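The Coldest Corner in the Office

I have worked in four offices, and I could draw you a map of each one from where the water cooler stood. I couldn't tell you the color of the carpet in my first job in Gekbridge, but I can still walk you to the cooler in the dark (past the copier, left at the dead ficus).

So when my editor asked who wanted to write something on break rooms, my hand was up before she finished. I love these things! I love the glug. I love that big slow bubble that wobbles up and makes everybody look over for half a second.

A short history of my thirst

Gekbridge had a cooler with paper cones, the pointy kind you can't put down. You had to stand there and drink the whole thing, which meant you had to talk to whoever else was standing there with a cone. That's how I met Ikechukwu Odukoya, who worked two floors up and came down to ours because his floor's water "tasted like a garden hose." We're still friends. He now manages a small office over in Karnwood, and he has opinions about coolers that make mine look mild.

His main one is that the cooler should never go in the kitchen. Kitchens have a line for the microwave, and a person waiting on soup is a person in your way. Put it against a bare wall with room on both sides, he says, and keep the full bottles right next to it. His last office stored them in a closet down the hall, and you can guess how often anybody went to get one.

The other one is about bottles. He buys the ones with a handle, always, and if the supplier runs out he'll wait. I used to think this was fussy. Then I tried to carry a smooth one up a flight of stairs in February with gloves on, and I called him that night to apologize.

Hot side, cold side

I came to the hot tap late. My old boss at Isah (a little print shop, long gone) thought it was cheating, and she kept a kettle on top of the filing cabinet out of principle. I held the line for years. Then I had a cold that lasted ten days, and I drank so much lemon and honey out of that tap at my next job that I sort of fell in love with it.

It won't give you a rolling boil, so serious black tea people should keep their kettles. For instant oatmeal, cocoa, green tea or a cup of noodles at four in the afternoon, though, it's wonderful. Look for the red before you stick your mug under.
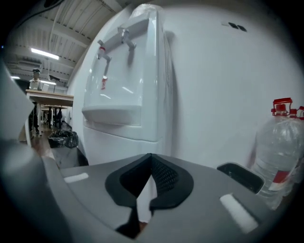

Keeping it nice

A cooler is easy to own and very easy to ignore. The drip tray is where it starts. Somebody dumps the end of a coffee in there, somebody else drops a tea bag, and by Friday it has a smell. Pull it out, wash it with dish soap, dry it, put it back. It takes me 2 minutes and I do it while my oatmeal sits.

Wipe the taps too, especially the underside, where bottle rims bump against them. Wash your hands before you change a bottle, and wipe down the neck of the new one. For the deep clean, follow the booklet that came with your machine, and unplug it first. Ikechukwu tapes his booklet to the back so it can't wander off, and I've started doing the same.

And please, if you pour the last cup, change the bottle. If you can't lift it (they're heavy, no shame at all), go find someone who can. I've made that walk plenty of times, and I usually come back with gossip.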